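Flavuro Play Kitchen Market Set

Item 642 – Pretend play, ages 3 and up

If there is one thing that comes off our shelves and goes out the door more than any other in the run-up to the holidays, it's play food, and we have sold a great deal of it over the years. Some of it we were proud of and some of it, well, we learned from. The Flavuro Market Set is the one we kept coming back to when we were choosing what to carry this time, and it has been on the low table by our register ever since, where small customers are welcome to rearrange it while their grown-ups finish shopping.

It's a mix of play food and simple tableware, made to be set out, carried around, served to patient relatives and put away again. The pieces have nice clear shapes, so a two-minute tea party needs no explaining, and the colors are cheerful without making your eyes water. The grapes are my own favorite! They come as one chunky bunch in shiny purple and violet, so there are no single grapes to go rolling under the couch. 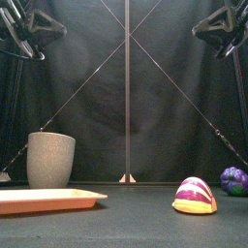
What comes in the set

There are 14 pieces in all, packed in a plain cardboard box with a lid that closes properly (we checked, because we have all lived with the other kind). You get the play food, the grapes and the striped piece with its bands of purple, creamy white and yellow among them, plus the cup and the shallow trays. Children have very firm opinions about what the striped piece is. We've heard cake, we've heard eggplant, and one young man told Ataahua at the counter that it was a hat for a mouse. Flavuro lists it simply as "striped slice," and we leave the rest to you.

The trays

The trays have raised rims, which makes them easy for little hands to pick up from the side, and there is enough floor space in each one for a snack-sized serving. They do double duty as sorting trays. Lots of families tell us they use one for fruit and one for everything else, and then the system falls apart by lunchtime – no harm done. Tray colors vary from one batch to the next, so if you have your heart set on a particular color, drop us a note before you order and we'll look in the stockroom for you.

The cup

I have a soft spot for the cup, too. It's gray and speckled, a bit like stoneware to look at, and it tapers gently toward the bottom. It's a good calm color next to all that purple and pink, and it looks quite at home on a grown-up shelf if that's where it ends up. We use ours for pouring games, for holding crayons, and once for a bunch of dandelions that somebody brought in from the parking lot. 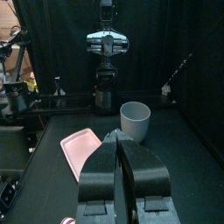

The gray cup and the pink tray from the Market Set.

Care and cleaning

Wipe the pieces with a soft, damp cloth and a drop of dish soap, then let them air dry before they go back in the box. Please keep them out of the dishwasher and away from the stove. The tableware is for pretend meals only, so real juice should go in a real cup.

Goes well with

The Hoani play apron, which has a pocket deep enough for the grapes, and the Gonico folding market stand, if you have the floor space for it. The stand takes a little patience to put together the first time. Lakmal has written out a friendlier set of directions than the ones in the box, and we tuck a copy in with every order.

Shipping and returns

Orders placed before noon go out the same day. You have 60 days to send the set back if it isn't right for your household, and if a piece goes missing in that time, write to us and we'll see whether we have a spare in the odds-and-ends drawer. Gift wrap is available at checkout – brown paper, with your choice of green or yellow string.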